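Traltia Zendudico – Manual de instalação
Secção 4: Recolha com o par de garras manuais (peças de vestuário)

1. Coloque a peça sobre uma superfície plana e macia. Uma cama feita é adequada; um casaco acolchoado preto contrasta bem com uma colcha clara estampada.
2. Segure uma garra em cada mão.
3. Aproxime as almofadas azuis da peça, abertas e inclinadas uma para a outra.
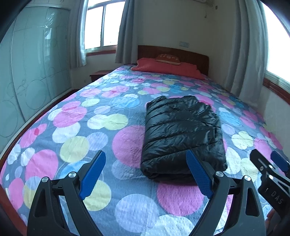 4. Inicie a gravação no Faklow e aguarde uns 12 segundos antes do primeiro movimento.

Nota: cada sessão admite até 800 episódios. Guarde-a antes de mudar de peça.

5. Trabalhe com a peça estendida a partir da borda mais próxima. Mantenha as duas almofadas no campo de visão.

Cuidado: movimentos bruscos produzem arrastamento na imagem. Tecidos pretos brilhantes refletem a luz das janelas; feche parcialmente as cortinas se o Faklow emitir o aviso 37. 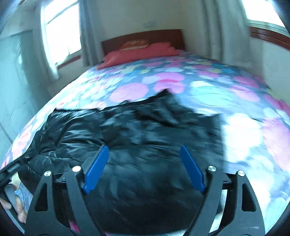 Quando devo substituir as almofadas?
Substitua-as aos pares, logo que o relevo da superfície apresente desgaste. Repita depois a calibração da secção 3.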